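Home Posts Workshop Archive Contact

Choosing cartons for small mixed parcels

Last updated: February 20, 2025

I send a parcel to Reet Eglītis in Hirna every couple of months, and she sends one back. The contents are ordinary: snacks, tea, the odd soft toy for her niece, printed things. Total weight is rarely a concern. Damage and postage are, and both come down mostly to the carton. After two crushed arrivals in a row last year I started keeping notes, and this post is the tidied version.

The scope is single-wall corrugated cartons, reused or new, packed by hand at home and sent through an ordinary parcel network. Double-wall board is a different matter and I don't send anything that needs it.

Board and flutes

Corrugated board is a wavy paper layer (the medium) glued between two flat ones (the liners). The waves are the flutes. In a normal upright carton the flutes run vertically in the side walls, so each wall behaves like a row of short columns. Stack a load on top and the columns carry it in compression until one panel bows, after which the corners take most of the load and then fold.

Two consequences follow. First, the corners do most of the work, so a carton with one soft corner is a poor candidate for reuse even when the panels look clean. Second, if you turn the carton on its side for the trip, the flutes in two of the walls are now horizontal and contribute much less. A "this way up" mark is a request, and I assume it will be ignored.

Printed retail boxes, like the ones gift sets and confectionery come in, are often folding carton with no fluting at all. They look good when opened and have very little stacking strength. I treat them as an inner box and put them inside a plain corrugated one. Dace Urbonaitė sends hers bare with a layer of brown paper around them and reports no trouble, but her parcels only go from Burby to Ustmont and never leave the one depot's area.
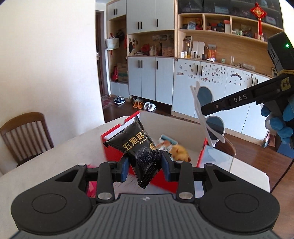
Fit and void

The common advice is to leave a generous gap on all sides and fill it. For fragile goods that's correct. For bagged food and soft items I think it wastes volume, and most carriers charge on whichever is greater of actual and volumetric weight. A soft toy is an acceptable filler in its own right. It compresses and it recovers.

My procedure is to lay out the contents on the table, set the heaviest item flat in the centre of the base, and stand thin packets on edge along the walls where they back up the panels. Puffed or gas-filled bags go on top. Anything with a sharp corner is turned inward. Cards and paper go flat against a wall inside a plastic sleeve.

The void that matters most is the one under the lid. A carton with 15 mm of air below the top flaps will dish inward under the first heavy parcel placed on it, and once the top has dished the side walls have lost their top edge restraint. I fill to very slightly proud of the score line, so that the flaps need light hand pressure to close. If they spring open again on their own, the carton is overfilled and the seams will be under tension for the whole trip.

For fill I use crumpled kraft paper, packed firmly. Air pillows are fine until one goes down. Loose foam migrates to the bottom.

Humidity

Board gets weaker as it takes up water from the air, well before it feels damp to the hand. Apostolos Konstantinidis, who ran a packing line at Dolan before he retired, told me his crew kept flat stock indoors for a full day before erecting it in winter. I keep mine on a shelf in the hall cupboard now. It used to be in the garage, and the November batch from the garage was where both crushed parcels came from. I can't separate that from the poor lid fill on the same two, so take it as a suspicion.

Flat storage is better than storing cartons made up. A made-up carton gets things put on it. 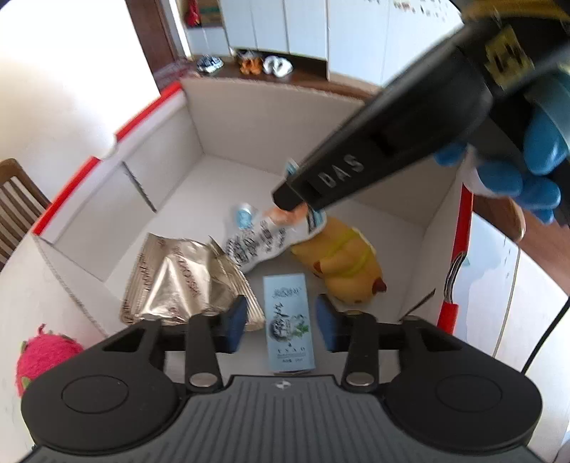 Open carton, pale inside, with a light blue packet.

Tape

Pressure-sensitive plastic tape needs to be pressed down, which most people skip. I run the back of a spoon along it. One strip along the centre seam, top and bottom, with an overhang of 50 mm down each end, is enough for a light parcel. The H pattern, with extra strips across the end edges, is worth the trouble on reused cartons where the old tape has lifted some of the liner.

Never tape over torn liner. The adhesive bonds to loose fibre and comes away with it. Cut the carton down or use another.

Water-activated paper tape is stronger on recycled board, in my experience, and it shows tampering. It's also a nuisance for one parcel at a time.

Results so far

Of the 23 parcels in my notes, 13 went out in reused cartons. Nine of those arrived with no visible deformation according to Reet, who is strict about it and sends me corner measurements. The rest had soft corners but undamaged contents, apart from the two already mentioned. The new cartons did better. I haven't tried to work out how much of the difference is the route, as most of the new ones went by the faster service.

Seo-ah Nam asked in a comment on the previous post whether stick-on edge protectors are worth buying. I have a packet of them here and haven't used any yet. Olga Toledo has offered the loan of a bathroom scale and a flat board for a crude top-load test in the shed. If the readings are repeatable I'll add them under this section.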